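Indeler Chore Pack for two-arm robots
Sold by Garaswood. Updated 6/23/19

Software, no hardware in the box. You bring the robot, or no robot at all, the pack runs fine in simulation and most buyers start there.

What it's for: finding out if your machine can do the boring stuff. Switches, drawers, cupboard doors, wiping a bench, picking socks up off the floor. Shop-floor set too, bin sorting and bolts and sweeping up under a vice. 141 chores all up, 77 of them household.

Can it do the dishes yet? No. Will be asked, so there it is. Cups on a rack, yes, slowly. A full sink with greasy water and a knife at the bottom, no, and we wouldn't let it near your good plates.

Small fiddly jobs near walls are where most of the work has gone this year. Corners are hard. Two arms, not much room, elbows everywhere, and the thing you want is down low by the skirting. The room sets have plenty of these. Colours are a bit loud, on purpose, helps the vision side cope with odd paint.

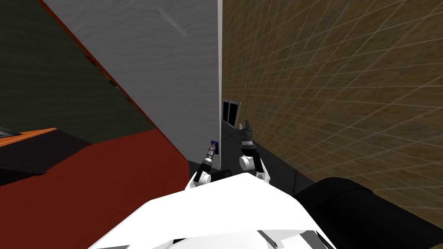

Drallness, by email: we ran the corner jobs for a fortnight and the sim numbers looked great, then the real arm bumped the wall over and over. Still a useful pack. Just don't beleive a good score until you've tried it in an actual hallway.

Fair. We'd say the same. The June update has rougher walls and a bit of slop in the joints, so scores come out lower than before. Closer to real life though. If you liked the old numbers you can switch back in settings.

What you get
- all chores, household and shop floor
- room sets, incl. tight corners and low wall plates
- scoring, pass or fail plus time taken
- replay viewer (slow on older laptops, sorry)
- 2 seats, more on request

What you need
Decent graphics card, 200 GB free. Will install on less then fall over when the kitchen loads. Arm files for your own robot, or use the ones supplied. Grippers can be swapped, see the manual, chapter on hands is the good one.

Not included: stairs, pets, anything with bleach. Laundry folding is in but marked as a trial. Towels OK. Fitted sheets, forget it for now. Shirts depend on the collar.

Who buys it: labs, a few colour-and-trim workshops, one cleaning outfit wanting to know if they should wait or hire. We told them hire. Ask again in a couple of years.

Licence is yearly, per site. Schools pay half. Email for a quote, we're slow to anwser during stocktake but we do get there.

Related items
Sandu Gripper Files, household set
Indeler Chore Pack, shop floor only
Indeler Room Builder
Sandu Joint Wear Add-on
Replay Viewer, single seat
Garaswood bench mat, grey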